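Ondrejka Letterpress Workshop
Progress report to the Oltgate Fund, second period

This report covers the work done on the two presses and the type store up to the end of December. The money for this period was spent on rollers, on new bearings and on the cleaning of type.
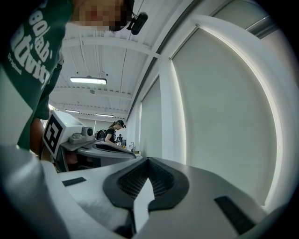
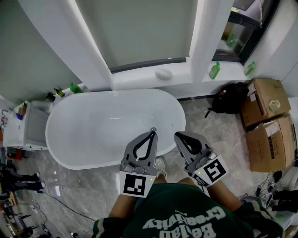 The small platen press is now complete. Its rollers were re-covered by Judadus and came back in good condition, but one core was bent and had to be sent a second time. This cost us a delay, not extra money. The press prints evenly over the whole forme, except at the lower left corner, where we still put paper under the tympan.

The cylinder press is slower. The old grease in the bed tracks had become as hard as wax, and we removed it by hand. The bearings from Trondidum are fitted on one side only — the other side needs a bush which we must have turned to measure.

Of the 40 cases of type, 29 are cleaned, sorted and labelled. The remaining cases are mostly wood letter and need more patience, as several have woodworm.

In the next period we plan to finish the bearings, to treat the wood letter and to open the workshop for printing on Sunday afternoons. We ask the Fund to allow us to move the unspent part of the roller budget to the bush.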